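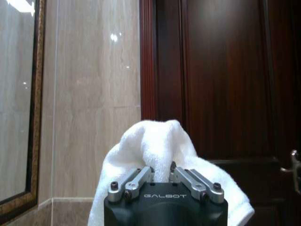

White towels: your questions, our doubts

These are the questions that come in most often about buying, washing and keeping white terry towels. Some of the answers will annoy people who sell fabric softener.

Are white towels really harder to keep clean than colored ones?

No. They show dirt sooner, and people confuse the two. A navy towel that has been hanging up all week has the same skin and soap in it as a white one. You can wash a white towel hot, and you can use an oxygen whitener on it without worrying about the color. Makeup and hair dye are the real problem, and for those you want a dark washcloth kept next to the sink.

Do I have to wash new towels before I use them?

Yes, once, without softener. New terry often has a finish on it that feels lovely in the shop and pushes water around your back. Some packaging says to wash three times before first use. I have tried it both ways with the same batch and couldn't feel a difference after the first wash, so I'd want to see some evidence for the other two.

Does vinegar make towels fluffy?

A little, sometimes. If you have hard water or you've been overdosing the detergent, half a cup in the rinse may help shift what has built up. If your towels are stiff for some other reason, you'll have stiff towels and a laundry room that smells like pickles. Check your machine's manual first, as some makers don't want vinegar near the rubber seals. Never put it in with bleach.

And baking soda?

People swear by it. I have my doubts. Using less detergent does the same job for less money.

What about softener?

Skip it. It coats the loops, and the loops are what soak up the water. Afaf Haddad wrote in to say she has used softener on every load for years and her towels are fine. They may well be fine. I'd still ask her to try one towel without it for a month and then dry her hair with each.

Is a heavier towel a better towel?

It's a heavier towel. A long, dense pile feels good and holds a lot of water, and then it takes all day to dry in a bathroom with no window. If yours still smells musty after washing, weight may be part of the trouble. For most homes a medium weight is plenty. Hotels can afford thick ones because they have big dryers running all day and you don't.

Why did the loops pull on my new towel?

Zippers, bra hooks, rings, a rough spot inside the drum, cats. Snip the pulled loop level with the rest using small scissors. It won't run the way a knitted sweater does, because the loops in woven terry aren't all one thread waiting to unravel. Don't tug it.

We sell the Marulanda and the Usia. Which should I get?

The Usia is the thinner of the two and dries faster. The Marulanda has the deeper pile and costs more. I use Usia at home. If you like a towel you can disappear into, get the other one, but buy a single hand towel first and live with it before you order a stack. We take back unwashed towels for 30 days. We can't take back washed ones, and yes, we can tell.

Is the Kultach whitening powder worth it?

For gray towels, it's decent. It's an oxygen whitener, and so are most of the others on the shelf. Soak in warm water, wash as usual, see if you're happy. It did nothing for the foundation stain on my own bath sheet, whatever the tub says about makeup. Tavion Kasprzak asked if leaving it to soak for 48 hours works better than overnight. I doubt it, as the powder has given up most of its strength well before then.

Can I use chlorine bleach?

You can, on plain white cotton with no colored border. Do it rarely. It weakens the fibers over time, and on some towels with a built-up residue it can leave them yellow, which is a poor return on the effort.

How should I dry them?

Shake each one hard when it comes out of the washer, then tumble on medium. Take them out when they are just dry. Line drying is cheaper and gives you a rougher towel. Ten minutes in the dryer afterward softens it up. Dryer balls? They keep big towels from wadding up into one lump, and I'll give them that much. I don't believe the claims about cutting your drying time in half.

Is there a proper way to fold a bath towel?

There's a way that fits your shelf. Thirds lengthwise, then in half, then in half again works on most narrow shelves and keeps the hems tucked inside. Nathalie Van Hecke rolls hers and says they take up less space. Mine don't, but they do slide out without bringing the whole pile down.

What are the hooks doing to my towels?

Mostly keeping them damp. A towel bunched on a hook dries slowly in the folds, and that's where the smell starts. Spread it over a bar if you have one. The Zarner rail we stock is 3 bars, wall-mounted, no heating - the heated ones are pleasant, but open the window too.

When is a towel finished?

When it no longer dries you, or the hem has frayed through. Cut it up for rags. Animal shelters often want old towels too, but call ahead, as some have more than they can store.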